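Welcome, and thank you for thinking of Lornel for your consignment. We wrote these answers for people bringing things in for the first time, though plenty of our regulars seem to read them too (hello again!). Last updated March 27, 2023.

## What do you take?

Small furniture, lamps, framed pictures, sporting goods, costume pieces, kitchen things, and most of what you'd find in a hall closet that hasn't been opened in a good long while. We can't take mattresses, car seats or anything with a recall on it. If you're not sure, bring it along and we'll have a look together at the counter.

## Do I need an appointment?

For one or two bags, no, just come by. For anything bigger we'd love a call first so we can clear a spot on the Usier Street side, where the door is wider and you won't have to wrestle a dresser past the register.

## How do you decide on a price?

We look at what similar pieces have sold for here, and then we talk it over with you. Nothing goes on the floor at a price you haven't agreed to. Our highest sale so far this year was a walnut desk at $495, and it went to a very happy young couple, but most things sell for a good deal less than that and we'd rather tell you so at the start!

## How long will my things stay out?

The full run is 41 days. After that we'll call you, and you then have 14 days to pick up whatever is left, or tell us to pass it along to the Jeon thrift room across the hall.
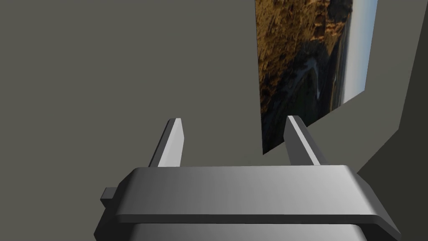
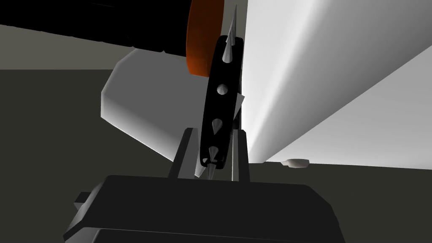
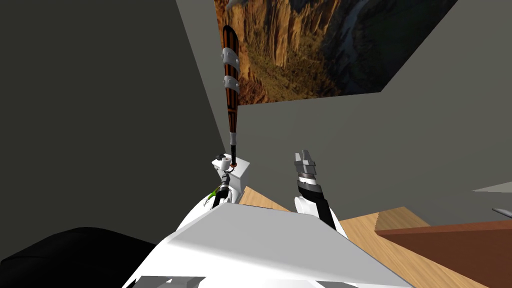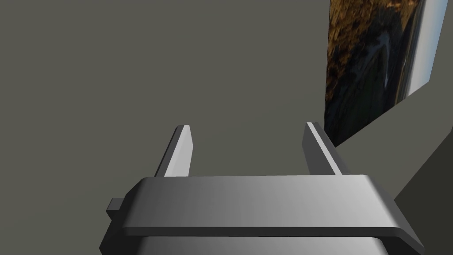 A reader wrote to ask whether the clock could start over if a piece was marked down halfway through, and added: I had a chair with you last fall and it seemed a shame to take it home just when people were starting to notice it.

It's a fair point, and we've changed how we do this. A markdown in the last week now buys you one more week on the floor, no paperwork needed. Just say yes when we call.

## When do I get paid?

Checks go out in the middle of the month for everything sold the month before. You can also take your share as store credit, and many people do, which may explain how the same three rocking chairs keep coming back to us.

## I lost my receipt. Is that a problem?

Not at all. We keep a card for every consignor, nearly 336 of them now, in the old Delik cabinet behind the register. Give us your last name and we'll find you.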